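August 8, 2026
Bench 2, cube stacking, perception + grasp planner

Picked up from the Jistard branch. Goal for the day was to get the new pose filter in and stop the planner throwing away good grasps. Half done.

Started with calibration because the numbers from last time looked off. Redid hand-eye with 19 poses, residual came down to something I can live with. Saved as the default, old one kept in the same folder with _old on the end. Don't use it. Overhead camera extrinsics left alone.

Then colour segmentation. Red is fine. Teal is a pain - top face is much lighter than the sides, so the mask splits and the centroid jumps up towards the top face. Widened the value range and merged blobs that touch before fitting. Better. The fit still leans a bit when the shadow is strong on one side, the shadow edge gets pulled in as if it was part of the cube. Added a saturation floor to kill that. The white paper helps, tape does not: low sat but it's warm, and a loose threshold on red starts picking up specks of it. Tightened hue, gone for now.

Planner side. Elska (the grasp scorer) was rejecting anything where the approach cone clipped a neighbouring cube, using the open finger width at full stroke. Silly. Changed it to use opening = cube width + margin, so cubes sitting near each other get a candidate at least. Cost per plan went down too, 135 ms on the bench machine.
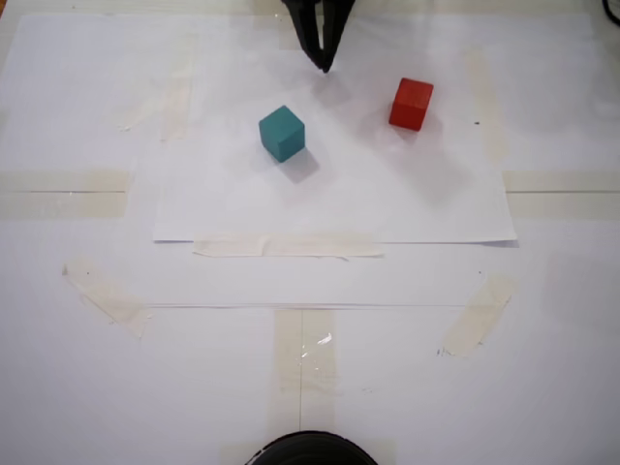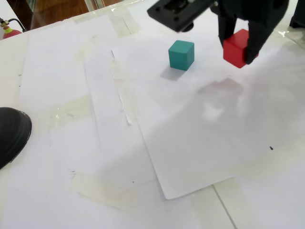 Red and teal cubes on the papered table, new scorer branch. Red is in the gripper in the second one.

Batch after that: 100 planner calls against the recorded scenes, no arm moving. No empty candidate lists. Before the change there were plenty, didnt keep the old log so can't say how many. Should have.

Yaw is still the ugly bit. A cube has four equivalent yaws and the filter flips between them when the fit is near 45 deg. Wrist then wants to go the long way round. Put in a wrap so it always takes the yaw nearest the current wrist angle. Works in replay. Not happy with where the wrap lives, its in the filter and it should be in the planner, becuase the filter shouldn't know about the wrist at all. Move it.

Also the lift check. Neneck reports "grasped" from finger position only, so a cube gripped by one corner passes the same as a good one. Want the camera to confirm: after lift, look for the colour blob at the old spot, fail if still there. Trouble is the fingers hide a good part of the cube from overhead and with a very small lift the blob hardly shifts. Raise the lift height before checking, or use the side view. Side view needs its own mask settings, the background has other red in it. Crop to the tabletop first.

Logging: the replay file is now 2,897 frames and loads slowly. Split by episode. Timestamps from the two cameras drift against each other over a long run, looks like the side one is stamped on arrival and not on capture. Check driver config before blaming the network.

Ackermann config still has the old table height hard coded in. Found it by grepping, it overrides the launch file without saying a word. Commented out on my branch only, needs doing on main.

To do
- move yaw wrap into planner
- crop side view, separate red threshold
- lift check, try higher lift
- split replay file
- table height on main
- retune teal with the lights off on the window side
- write down the margin value somewhere that isn't this notebook (it's in scorer.yaml, grasp section)

Branch pushed, not merged.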